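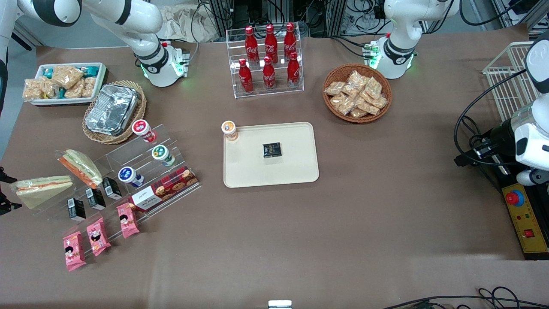 I've worked at Skotent for seven years, most of that time filling snack orders. In June we got two robot arms for the tray line. They pick sandwiches, yogurt and drinks and put them on the serving trays. Last month the line did 1,520 trays.

My job changed more than I thought it would. I used to pick all shift. Now I restock the stand and the baskets, write down what gets dropped, and press the red button when something goes wrong. My back feels better. I also talk to people a lot less, and I miss that.

There were four of us on picking. Two moved over to receiving, same pay, different hours. The hours are the part people complain about. 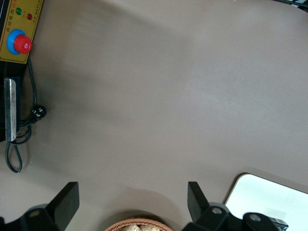

Dalva Brandão read a draft of this and told me I was too easy on the company. Her view is that the hours should have been settled before the arms came in, and that restocking for a machine ought to have its own pay grade. I asked about the pay grade. They said they would look at it after the next review.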